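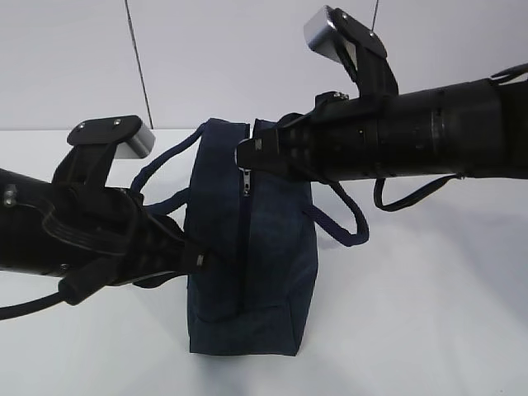

A navy-blue bag with a zipper and rope-like handles, held from both sides by two robotic arms.

The Long Route to a Party Ticket in Drovoldale

The contest for the governor's seat in Drovoldale will be decided in two stages, and the first of them takes place well away from the general voter. Under the rules the ruling party adopted in January, its nominee is chosen by 600 delegates meeting in a single hall. A candidate who wins there starts the general campaign with the party's money and its ward offices. One who loses has 28 days to join another party and secure its ticket, after which the register of candidates closes.

Five aspirants have bought nomination forms. Two of them, Dehghan and Felus, hold most of the declared support. Dehghan served as commissioner for works and draws his delegates from the river districts, where the road program was concentrated. Felus spent two terms in the state assembly and chaired its budget panel. Her support is strongest in the capital and in Trimora, the market town that supplies the largest single block of delegates.

The delegate system replaced an open primary in which any registered member could vote. Party officials argued that the old method was costly and that membership lists were out of date. Both points were accepted by the state executive, although the lists have not been revised in the meantime. Delegates are now elected at ward level, and each ward sends the same number regardless of population. The effect is to raise the weight of rural wards and reduce that of the towns.

Rhydian Ruddock, who has studied party rules in the state since the first local elections, considers the ward stage the more important of the two. "By the time the delegates reach the hall, most of the counting has been done," he said. "The ward meetings are short and the notice period is short. An aspirant who has people in place before the notice goes up has a large advantage."

The question that has drawn most attention is the role of religious bodies. Several church networks in Trimora have set up civic desks, which register members to vote and explain the party calendar. The desks do not endorse anyone by name. Their organizers describe the work as voter education and point out that the state electoral code allows it, provided that no money passes to a campaign. A mosque association in the river districts runs a similar program, with its own handbook and its own list of ward contacts.

Critics inside the party say the line is difficult to hold. A desk that teaches members how to become delegates will, over time, produce delegates who share a view. The code does not address this case. It bars a religious body from collecting funds for a candidate and from using a place of worship for a rally, but it is silent on training. A draft amendment would require any group that trains party members to file a statement of its costs. It has passed one reading in the assembly and has not been scheduled for another.

Ruddock is doubtful that the amendment would change much. The costs are small, he said, and most of the labor is unpaid. In his reading, the networks matter less for the votes they bring than for the information they carry. A ward meeting moved from 4 p.m. to noon can exclude a large part of the membership, and a group with a contact in every ward hears of the change first.

Neither leading campaign has taken a public position on the draft. Dehghan's office said he would respect whatever the assembly passed. Felus, who sat on the panel that received the first version, has said only that its definitions need work.

Zoning is the remaining difficulty. By custom the office rotates between the river districts and the uplands, and the current governor comes from the uplands. That favors Dehghan. The custom appears in no party document, however, and upland leaders maintain that the present term should not count, as it began midway through after a court ruling. The state executive has referred the matter to the national secretariat. Until an answer comes back, all of the forms already bought remain valid, and the ward meetings will go ahead on the published timetable.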